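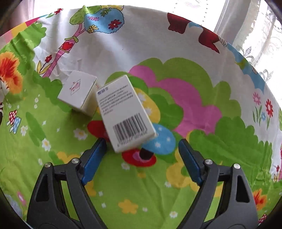 Kam-wah Fu says the first thing anyone should know is that it's slow work, and that a person who gets cranky after the thirteenth box should probably give this one a miss. Fair enough. If you're still reading, we're after people to help with a gripper build.

Flarkermont is a home and shared-workshop project. We make hand-held grippers with blue pads on the jaws and use them to pick up ordinary household stuff, mostly small boxes and packets. The recordings go towards training a cheap arm called Zisix, which lives on a bench at the Fung Street workshop and is not yet good at anything.

So far we have 865 usable pick-ups. We'd like to get to 967 before December, then start on soft items.

What you'd do
Sessions run 124 minutes including setup and a tea break. You hold a gripper, pick things up from a bed, shelf or table, put them in a box or somewhere else on the list, and do it again. Either hand is fine. Some sessions are at the workshop and some are in people's homes.

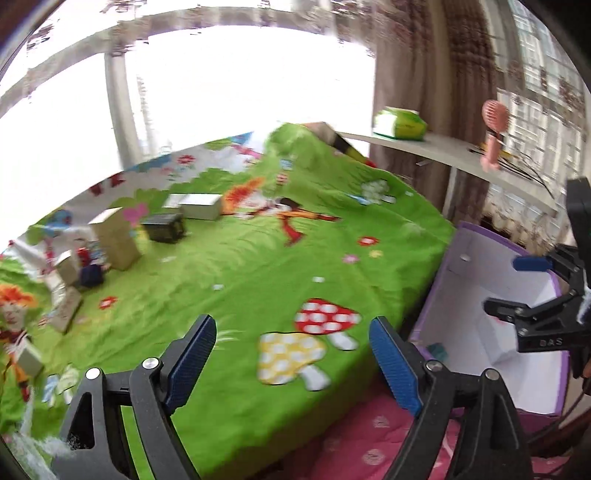

Picking from the bed, with the storage box alongside.

Who we want
Adults 18 and over. No robotics background needed. You should be comfortable standing and bending, and able to grip for a few minutes at a stretch. Tell us beforehand if you have a wrist or shoulder injury.

We're also short one person for the build side. That means swapping pads, tightening screws, printing replacement fingers and keeping the parts list up to date. Version two of the linkage (we call it Andeo) still has some slop in it and we'd welcome someone who likes fixing that kind of thing.

Pay
Session helpers get a gift card and travel costs. The build spot is unpaid, but you get a key and free use of the printer outside session hours.

If we come to your place
We need one room with decent daylight and a power point. Put away mail, medicines and family photos first. You can ask us to delete a recording at any time.

To apply
Leave a note with your name, suburb and free evenings in the Flarkermont tray at the workshop, or ask for Kam-wah after 6 pm. Say which role you want.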